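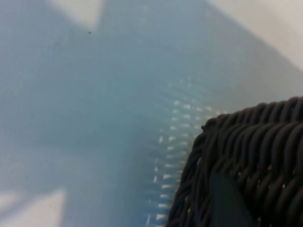 Fallstead Public Library Friends Group | News

We did it, folks! The fall book sale wrapped up yesterday afternoon and I've been itching to share the numbers, so I'm typing this on a Sunday morning with my feet up and a very large coffee next to me.

The big one first. We took in $3,861 over two days, which beats last fall and also beats the spring sale, the one where it poured all weekend and people came in mostly to get dry. Every dollar of it goes to the children's room. The reading corner gets new carpet (finally! you've all seen the old one) and whatever is left goes toward picture books, because the ones we have are loved half to death.

I got there a little before eight on Friday to help set up and there was already a line down the front steps. I recognized a lot of you. Some of you had wagons. One man had a suitcase, and he filled it, and then he asked if we could hold a second pile behind the desk while he went home and emptied the suitcase. Of course we could.

Cookbooks went first, like always. I had my eye on a big Thai one with a cracked spine and sauce on the cover, and I turned around to answer a question about parking, and it was gone. Mysteries held out until lunch. We still have plenty of computer manuals from the nineties if anyone is feeling nostalgic, and I do mean plenty. 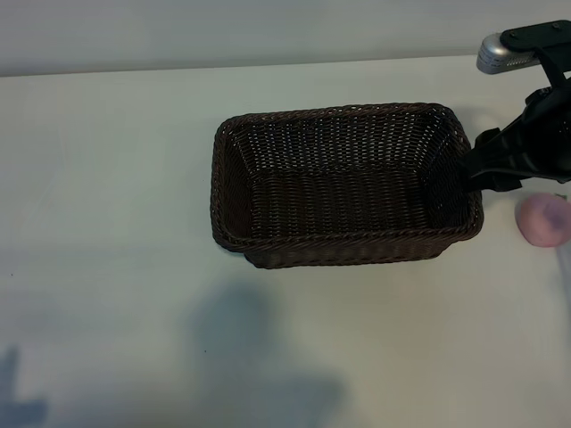 The bake table did really well too. Anong Nakpan brought her coconut custard squares both mornings and they were sold out by ten each time, and I'm told a couple of people bought the last of Saturday's batch before they had even looked at a book. I asked her for the recipe for the newsletter and she laughed at me, so I think that's a no. The coffee came from Prasertsri, the café on the corner, who gave us the two big urns for free and came back to refill them when we ran low on Saturday. Please go buy a sandwich from them this week and tell them the library sent you.

We also ran the silent auction for the first time in a few years. I was a little nervous about it because last time the bid sheets got mixed up and two people went home thinking they'd won the same quilt. This time each sheet was taped down right next to its item and it all went smoothly. The top bid of the weekend was $200 for the signed set of county history books, and it was a proper back and forth! Two neighbors kept strolling past the table pretending to look at the other things. The winner asked me not to use her name but she's thrilled, and she says she'll lend them out to anyone who promises to wash their hands first.

The kids' story hour on Saturday was packed. We had set out cushions for the usual crowd and ended up grabbing chairs from the meeting room, and then the parents sat on the floor anyway. The dragon book was a hit. If your little one went home without a blue mitten, it's in the lost and found, along with an umbrella, a pair of reading glasses and one very nice casserole dish with no lid.

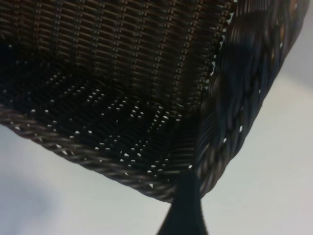

Now for the raffle, which I know some of you skipped down here for. We sold 94 tickets, and the drawing was at three on Saturday. The winning ticket belonged to Mrs. Osano from Mill Street, who had gone home by then, so I got to make the phone call. She thought I was selling something and hung up. I called back. She has picked the bookstore gift card and she'd like everyone to know she has bought a ticket every single year and never won so much as a bookmark.

A few things I would change for next time. The signs for the back lot were too small and people kept driving around the block. The cash line got long on Friday around noon and we should have opened the second table sooner, which is my fault, I was over in biographies getting distracted. And several of you asked for the large print books to be up on tables and out of the floor boxes. That's a really good point and we'll do it.

Leftover books are being picked up on Tuesday by the folks from Tutska, the secondhand shop out on the highway. They take everything we can't keep and they don't fuss about condition. If you meant to come by and missed it, you can still look through the boxes in the lobby on Monday while the library is open. Pay what you like at the front desk.
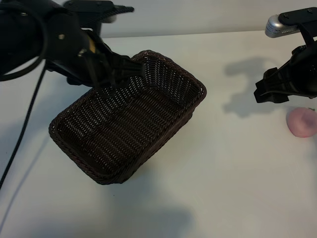

Our next get-together is in November, at the usual time in the meeting room, and you don't have to be a member to come and listen. We'll be talking about the carpet (there are samples, and there are opinions) and starting to plan for spring. If you have books to donate, please hang on to them until the new year if you possibly can. The storage closet is full and I can't get the door to close.

A huge thank you to everybody who carried a box, baked something, worked the register or just came in and bought a stack of paperbacks. My back is sore and I came home with eleven books I didn't need. See you in the stacks!

Posted 5 October 2025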